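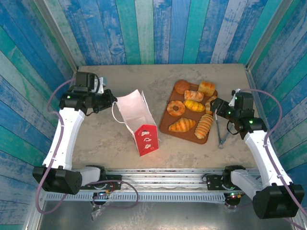 **Is the Listbridge Open really a "fifth major," as the posters say?**

No. It's a hard-court event with a 2000-seat main court and a good sponsor. Tennis has four majors, and a poster can't add one.

**Will the top seeds show up?**

Some will. Entry lists come out early and mean very little. Every October, big names sign up, sell tickets for the organizers, then find a sore wrist the week before. I'd wait for the draw before buying anything.

**Do I get a refund if a player pulls out?**

You don't. Your ticket is for a session, and the small print says so. Rain is a bit different: if fewer than 10 games are played on your court, you can ask for a credit. Ask in writing.

**Is the Donasov ranking worth following?**

I have my doubts. It claims to measure form better than the official list, but the formula isn't published, and it had a player in its top 10 who hadn't won a match in 3 months. Fun to argue over, maybe.

**Are the new Lotia balls faster?**

Lotia says so. Players say they fluff up after two or three games – which would make them slower. I haven't seen any test that wasn't paid for by someone selling balls.

**Does the Farías academy package include real coaching?**

It includes 2 group clinics and a shirt. The brochure says "train like a pro," and pros don't share a court with eleven strangers.

**Where should I sit?**

High up, behind the baseline. The courtside seats cost more, and you'll spend the match turning your head.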